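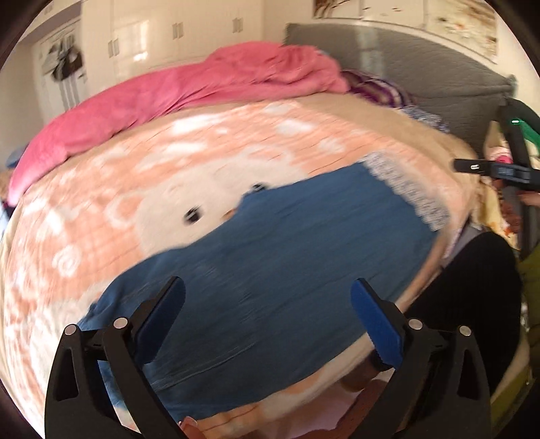 *Attachment 1: bed with patterned blanket, Room 17*

**Ticket 515 – Guest room heating, Tirthorpe Residence**
Opened: Aug 29, 2024
Assigned to: Sơn Lâm, Building Services
Priority: 3
Status: Pending parts

**Reported issue**
The occupant of Room 17 reports that the wall thermostat resets to its default setting overnight. The room is uncomfortably cold by early morning. Extra bedding has been issued until the fault is corrected.

**Actions taken**

- Confirmed that the thermostat display and buttons respond normally.
- Replaced both batteries. The reset occurred again the following night.
- Reviewed the heating schedule on the Skarov control panel. The room was assigned to the vacant-room profile, which lowers the set point at 11 p.m. Profile changed to "occupied."
- Restarted the panel. The room returned to the vacant-room profile after about 7 minutes.

**Findings**
The profile is being overwritten by the Prolomine booking system, where Room 17 is still listed as unoccupied. The front office has corrected the booking record, but the panel has not accepted the update. The network module in the panel shows a steady amber light – the manual lists this as a failed sync.

**Next steps**
A replacement module has been ordered, with delivery expected in early September. Until then, evening staff are to set Room 17 manually after 11 p.m. and enter the time in the shift log. This ticket is to remain open until the room has held its setting for three consecutive nights.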